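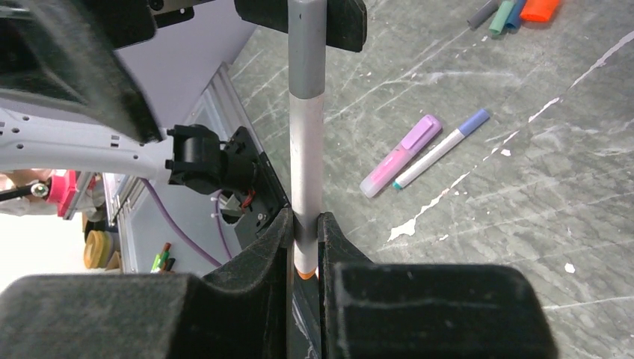

*Grey rod with a paler lower sleeve and an orange tip.*

# Labelling cables in a small comms cabinet

The steps below cover the labelling scheme used in the Munurgate cabinets. It assumes the cabinet has one patch panel and one switch. Larger sites should use the Clisisley scheme instead.

## Before you start

Print the port list and check it against the switch. Clean each cable jacket with a dry cloth. Allow 60 minutes for a full cabinet.

## Label format

Each label has 3 fields, separated by hyphens:

- cabinet number
- panel letter
- port number

Port 2 on panel B of cabinet 1099 is therefore written `1099-B-2`. Do not add leading zeros. The Endow import sheet reads `02` and `2` as different ports.
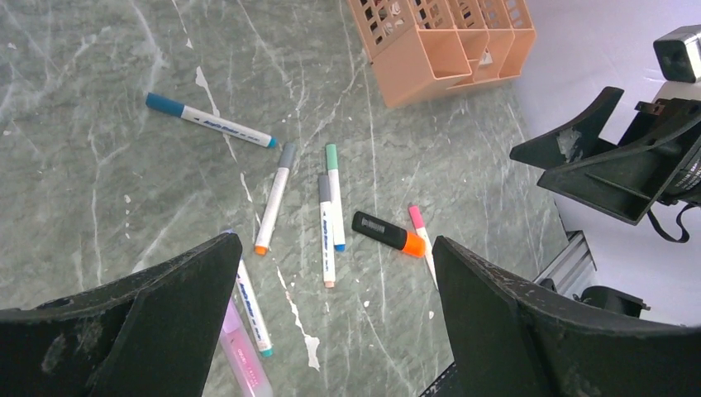
Write the same text at both ends of the cable, starting at the panel. Use a fine permanent marker on wrap-around labels and let the ink dry before covering it with the clear tail. Water-based ink lifts when the tail is pressed down.

## Fitting

1. Place the label 3 cm from the plug.
2. Wrap it so that the text runs along the cable.
3. Press the clear tail flat over the text.
4. Tick the port on the printed list.

Slim patch leads need a flag label, folded back on itself. Sheehan flags fit without trimming.

## Changes

If a cable is moved, replace both labels. Do not cross out or overwrite. Update the sheet on the same visit and leave the new print inside the cabinet door.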